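サイト内検索 キーワードを入力 検索

総務 ＞ 施設管理 ＞ 安全点検 ＞ 秋の自主点検

11月　記入：Geetha Kandasamy

Skakeo館 秋の自主点検チェックリスト（コメント入り）

対象は1階ロビー、大ホール、Kurian室、2階の事務所と廊下、給湯室、倉庫、外まわり。屋上は今回は見てない。鍵の受け取りが間に合わず。次回にまわす。

記号：
○　問題なし
△　使えるが要対応
×　すぐ直す、または使用中止
－　今回は対象外、未確認

コメントは見ながら打ったのでそのまま。読みにくい所は聞いてください。Harishさんの追記は【H】をつけてもらってます。

避難経路・出入口

○ 正面玄関の自動ドア、開閉
　動作は普通。手で押しても開く。下のレールに落ち葉がたまってたので取った。

○ 正面玄関わきの手動ドア
　鍵は内側からつまみで開く。張り紙がつまみにかぶっていたので上に貼り直し。

△ 東側の非常口
　開く。ただし重い。ドアクローザーの調整が強すぎるのか、足元が擦っているのか、わからない。肩で押さないと最後まで開かない。年配の方だときついと思う。
　【H】先月も同じ事を書きました。Preltusに見てもらうよう頼んであるけど日程の返事なし。もう一度電話します。

× 西側の非常口の外
　ドアは開くのに、外に自転車。よけないと通路に出られない。持ち主は近くにいなくて、横へずらした。「駐輪禁止」の札は植え込みの奥で見えない。札をドアの外側の面に付けたい。

○ 廊下の有効幅
　1階は全部、コピー機の前で計っても1000ミリは取れている。

△ 2階の廊下
　書類の段ボールが壁ぎわに積んである。幅は足りるが、地震のとき倒れたら足りない。経理の分と聞いた。倉庫へ移すか、棚に入れるか決めてほしい。
　【H】経理には伝えた。月末の締めが済んでからと言われた。締めの前に積まないでほしい、というのが本音です。

○ 避難経路図
　1階、2階とも掲示あり。2階のは改装前の図。給湯室の位置が違う。経路そのものは変わってないので○にしたけど、差し替えはする。データは共有フォルダの「掲示物」の中、たぶん。

△ 階段
　すべり止めのゴム、踊り場のすぐ下の段で端が浮いてる。つま先がひっかかるのは下りのとき。接着剤で仮どめ済み、ちゃんとした交換はPreltusへ。
　手すりはぐらつきなし。壁側の金具のネジだけ少し緩んでたので締めた。

消防・防災設備

○ 消火器の設置場所
　図のとおりにある。ロビーの1本は観葉植物の後ろに隠れていたので、植物のほうを動かした。戻さないでください。

○ 消火器の外観
　圧力計は全部緑の範囲。安全ピンあり。さびは外倉庫のものだけ、底にすこし。

△ 外倉庫の消火器
　上に書いたさび。使用期限は来年。前倒しで交換したほうがいい気がするのでFudbergに見積りを頼む。底のさびは破裂事故の話もあるし。
　【H】賛成。見積りは本館の分とまとめないで別にもらって下さい。費目が違うので。

○ 誘導灯
　玉切れなし。点検ひもを引いて、全部非常点灯に切りかわるのを確認。

△ 誘導灯のバッテリー
　大ホール後方のものは、引きひもを引いてしばらくすると暗くなってくる。60分もたせる仕様と聞いているが、とてもそこまで持ちそうにない。Fudbergの定期点検で時間を測ってもらう。

○ 火災報知器の受信機
　異常ランプなし。日報の記入もれが多い。見たら名前を書く、それだけなのでお願いします。

－ スプリンクラー
　業者点検の範囲。こちらではヘッドの下に物を積んでいないかだけ見た。倉庫の棚の一番上、天井に近すぎる箱があったので下ろした。中身はクリスマスの飾り。

○ 防火戸
　前に物なし。閉まる範囲の床に線を引いてあるのが効いてる。去年までは傘立てが必ず置いてあった。

△ 非常用の備蓄
　水は期限内。乾パンは期限が近い。アルミの毛布は出しっぱなしのものが混じっている。懐中電灯、電池を入れたまま保管していて液もれ。電池は別に袋で。新しいのを注文する。

大ホール

○ 定員の掲示
　入口に「268名」の掲示あり。貸出しの書類とも一致。立ち見は認めない、の一文が書類側にしかないので、掲示にも足す。

△ 椅子の連結
　前のほうの列は連結してあるが、後ろは連結なしで並べてあった。列で避難するとき倒れるのは後ろの列。借りる団体さんに口で言うだけでは徹底しない。申込みの紙に図を入れたい。
　【H】図は私が描きます。去年の講演会用のがあるはず。

○ 椅子の破損
　座面の布が裂けているのを抜いて倉庫へ。「使用不可」の紙を貼った。はがして使わないこと。

△ 舞台の端
　蛍光の見切りテープが薄くなっている。暗転するとほとんど見えない。照明を落として確認してわかった。貼りかえ。

○ 舞台の階段
　がたつきなし。裏のストッパーも出ている。出演者の人が自分で動かすことがあるので、使う前に毎回見る。

△ 幕
　防炎のラベル、下手側の袖幕で見つからない。洗ったときに取れたか。証明書を探す。なければFudbergに相談。

× 客席側の延長コード
　たこ足。しかもコードリールを巻いたまま使ってる。リールが熱を持つので全部引き出して使う決まりです。リールの横に書いてあるのに。今日はその場で抜いて片付けた。
　【H】リールの表示、字が小さいんです。大きいのを作ってラミネートします。

○ 音響卓のまわり
　配線はきれい。飲み物の置き場を別に作ったのがよかった。

△ 空調の吹出口
　ほこり。前の列の人が咳をするというご意見カードあり。フィルター掃除の周期を短くしたい。Preltusの契約内だと思うが確認。

電気・配線

まず全体に言えること。コードそのものよりもコードを束ねたりカバーしたりしている所が傷んでいる。カバーがあると安心して中を見なくなるので、今回からはカバーの外と口の部分も見る項目に入れました。蛇腹のカバーなら山が割れていないか、テープで巻いた所なら端がめくれてないか、手で軽くさわって確かめる。さわる前に必ず電源を切る。
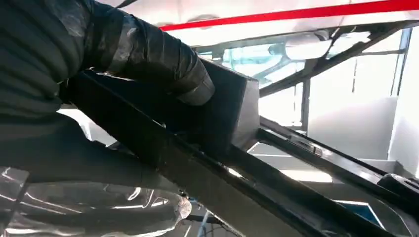 見る順番は、差し込みから機器のほうへ。逆にたどると途中でどのコードだったか分からなくなる、わたしは何回もやりました。あと、ビニールテープで被覆の傷をふさいであるコードは修理済みとは数えない。×です。束ねるために巻いたテープとは別の話。区別がつかなければ△にして聞いてください。

○ 分電盤の前
　物なし。扉も開く。回路の名前の札、Kurian室のぶんが手書きのまま。読めるので○。

△ 2階事務所の机の下
　電源タップが床にそのまま。ほこりがすごい。掃除機のヘッドが入らないから。机の裏に取り付けるタイプに替えたい。とりあえず拭いた。

○ アース
　給湯室の電子レンジ、冷蔵庫とも接続してある。

× 給湯室の電気ポット
　マグネットの差込口が変色。使用中止、コンセントから抜いて棚の上に置いた。新しいのが来るまではやかんで。
　【H】やかんの取っ手も緩いです。ドライバーで締めました。

△ 個人の持ち込み暖房
　足元ヒーターが出はじめる季節。届け出のないものがあった。名前は書かないけど、自分だと思う人は届け出を。届け出の紙は受付の引き出し。
　同じ回路に重ねると落ちる。去年の冬、朝に事務所の半分が消えたのはこれ。

○ 漏電遮断器
　テストボタン、全部動作。押す前に事務所に声をかけ忘れてすみませんでした。保存してない人がいた。

△ 屋外コンセント
　ふたのバネが弱い。閉めても少し浮く。雨が入る向き。交換依頼。

○ 充電場所
　掃除機と電話の予備電池は決めた棚で充電している。布の上で充電しない、も守られてる。

床・通路

床は毎回いちばん指摘が多い。転ぶ場所はだいたい決まっていて、材質が変わるところ、段差、ぬれるところ、コードが横切るところ。ヒヤリハットの紙を読み返しても同じ。

○ ロビーのタイル
　割れなし。目地もいい。雨の日のマットは奥に丸めてあった。すぐ出せる所に。

△ 玄関マット
　角が反っている。裏返して重しをのせて一晩おいても戻らない。リース品なので交換してもらう。

△ ロビーから廊下への見切り
　金属の押さえが浮いてる。真ん中を踏むとぺこぺこ鳴る。ネジの頭は出てない。ベビーカーの車輪がひっかかったと受付で聞いた。

○ 廊下のカーペット
　はがれなし。染みはあるが安全には関係ないので今回は書かない。

△ 床のテープ全般
　区画や置き場を示すテープ。見る点は、端のめくれ、すり減り、色が見えるかどうか、あと古いテープの残り。古い線が残っていると、どっちが正しいのか初めての人は迷う。貼りかえるときは前のをはがしてから。のりが残ったら専用のリムーバーで、カーペットのときは目立たない所で試してから。
　カーペットに貼ったテープは、タイルの上より端から傷みやすい。台車が斜めに乗りこえる所が特に。切り口は角を丸くしておくと長持ちすると前にPreltusの人に教わった。やってみたけど、差はまだよく分からない。
　黄色は通路と区画、赤は物を置かない所（消火器、分電盤の前）、白は家具の位置の目印。この色分けが書いてある紙が受付にしかなかったので、各階に貼ります。
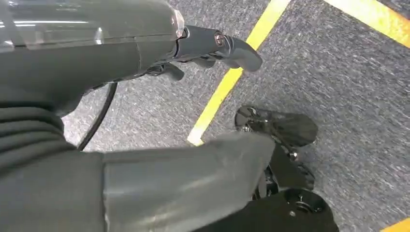

○ 床の清掃状態
　ワックスがけの日は立ち札が出ていた。乾くまでの時間が書いてない。手書きで足すだけでいいので書いてほしい。

△ 給湯室の床
　流しの前がすべる。水はねと、洗剤。すべり止めマットを敷いていたけど、マット自体が動く。裏がゴムのものに変更。

○ トイレの床
　排水よし。手洗いの下に水たまりなし。

△ 車いす用スロープ
　勾配は問題ないが、下りきった所に鉢植え。曲がるときに当たる。移動した。

倉庫・棚

○ 棚の固定
　壁付けの棚はLの金具で固定してある。引っぱって確認。

× 自立の棚
　奥の棚、上に重い物、下が軽い物になってる。逆。今日入れかえた。途中で指をはさんだ。たいした事ないけど、一人でやる作業ではない。次からは必ず二人で。
　【H】報告書を出して下さい。たいしたことなくても出す決まりです。
　出しました。

△ 脚立
　開き止めの片方が固い。油をさして様子見。天板に乗らない、のシールがはがれている。注文する。

○ 台車
　車輪、ブレーキとも可。取っ手の折りたたみが急に倒れることがあるやつは黄色い札を付けて分けてある。

△ 塗料と溶剤
　缶のふたがゆるい物あり。中身の表示がない小瓶も。においで判断しようとしないこと。表示がないものは処分にまわす。処分先は市の案内で確認中。

○ 洗剤の保管
　酸性と塩素系、棚を分けてある。ラベルの向きもそろっていて見やすかった。

－ 地下のピット
　ふたが開けられず未確認。開けるには酸欠の講習を受けた人が必要、勝手に開けない。

Kurian室（小会議室）

○ 出入口
　両方開く。

△ 窓
　すべり出し窓の開き制限の金具がひとつ効いていない。大きく開いてしまう。子どもの教室で使う部屋なのですぐ直してほしい。それまでは鍵をかけておく。かけました。

○ 机の脚
　折りたたみ机のロックは全部かかる。ただし片側だけかけて使っている人がいる。両方。

△ ブラインドのひも
　床まで垂れてる。小さい子の首にかかる高さ。巻いてフックへ。フックがない窓があるので追加。

○ 換気
　換気扇動く。スイッチの表示が照明と逆だったので貼り直した。ずっと逆だったらしい。

○ 救急箱
　ばんそうこう少なめ、補充ずみ。はさみがまた無い。見かけたら戻してください。

外まわり

△ 駐車場の車止め
　ひび。持ち上げるとずれる。固定のピンが抜けている。コーンを置いた。

○ 外灯
　夕方に確認、点灯する。タイマーがまだ夏の設定だったので早めた。

△ 側溝のふた
　玄関寄りで、がたつく所がある。ゴムをかませたら鳴らなくなった。仮。

× 西側の植え込みの枝
　目の高さに出てる。暗いと本当に見えない。はさみで切れる分は切った。太いのは業者。

○ 看板
　固定ボルトのゆるみなし。下から見ただけ。上はPreltusの高所点検のときに。

○ ゴミ置場
　扉の鍵よし。段ボールの量が多いが収集前なのでこんなもの。

人と手順

○ 避難訓練
　春に実施。記録あり。秋の分の日程はまだ。貸出しの入っていない午前中で探しています。

△ 鍵の管理簿
　返却の欄が空いているものがある。鍵はある。書いてないだけ。でも書いてないと、あるのか無いのか毎回探すことになる。

△ 緊急連絡網
　古い。辞めた人が入っていて、新しい人が入っていない。直すのはGeetha。

○ AED
　表示ランプは正常。パッドの期限内。場所はロビーの受付横。2階の人も覚えておくこと。

△ 新しく入った人への説明
　口頭のみ。このチェックリストの短い版を作って渡したい。A4の裏表くらいで。

すぐやること（×の分）

・西側の非常口の札を付けかえる　Geetha
・大ホールのコードリール表示を作る　Harish
・給湯室のポットを注文　Geetha
・自立の棚、固定の金具を追加　Preltusへ依頼
・西側の太い枝　業者手配　Harish

今月中にやること（△の中で優先のもの）

・東側非常口のドア調整、再度電話
・誘導灯バッテリーの時間測定、Fudberg
・Kurian室の窓の金具
・ブラインドのフック
・ロビーの見切り材
・階段のすべり止め
・玄関マットの交換をリース会社に連絡
・緊急連絡網の更新

ほかの△は次の打ち合わせで順番を決める。予算がいるものは見積りがそろってから。

点検のやり方についてのメモ（次の担当の人へ）

上の階から下へ見るほうが楽。今回は逆にしたら荷物を持って何度も階段を上がるはめになった。
持ち物はメジャー、懐中電灯、ドライバー、軍手、仮どめのテープ、赤い札。赤い札は使用中止にした物に付けるやつで、受付の引き出しの左。
△と×で迷ったら×。あとで△に下げるのは簡単なので。
「前回と同じ」とだけ書くのはなし。前回のを開かないと意味がわからない。面倒でも書く。
写真は撮った場所をその場でメモ。あとで見ると廊下は全部同じに見えまず。

コメント欄

Harish Joseph
全部読みました。倉庫の棚、入れかえありがとう。非常口はPreltusと電話がつながり、ドアの下の蝶番のへたりではないかとのこと。部品の在庫を調べてもらってます。窓の金具も一緒に見てくれるそうです。

Geetha Kandasamy
助かります。窓は鍵をかけたままなので、教室の先生には換気扇でお願いしますと伝えてあります。暑いと言われたら廊下側のドアを開けてもらう方向で。

Harish Joseph
了解。あと袖幕の防炎の証明書、大ホールの貸出しファイルの後ろに挟まってました。期限の欄が空白なのが気になる。コピーをFudbergに送ります。

Geetha Kandasamy
ありがとうございます、その項目は△のままにしておきます。返事が来たら直す。屋上の鍵は管理会社から受け取れることになったので、屋上の分は別の紙で足します。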